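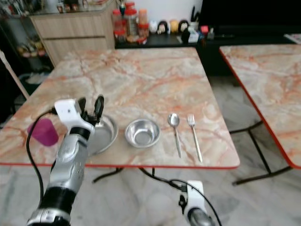

One resident asked why the river wall was back on the agenda when the last two plans for it had come to nothing. The chair said the Hulline report had now arrived and had to be dealt with.

2. Hulline report
The report says a new wall would protect lower Podenau until 2070. Several members doubted that anyone could know this. The page on river levels gives no source, and the wall on the map stops 300 metres short of the Tuvden footbridge, where the water came over in March. A letter asking for the figures was agreed - the last one had no reply.

3. Cost
Stankevičius has offered to build the first stretch in 40 weeks. It was noted that their quote leaves out pumps, drains and the access road. Members did not see how it could be called a full price. No vote taken.

4. Sandbags
The council says up to 45 homes will get sandbags. It could not say which homes, or where the bags are kept. Item carried over, again.

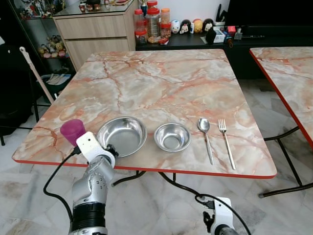
Table with steel bowls, spoon and fork.

5. Flood warnings
The text service was tested on Tuesday. Some members got the message, some did not, and one got it after the all-clear. The council describes the test as a success. The meeting asked for that wording to be explained in writing.

6. Any other business
The drain by the bus shelter is still blocked. Reported once more.

Meeting closed. Next date to be set when Hulline reply.

Residents > River and flooding > Minutes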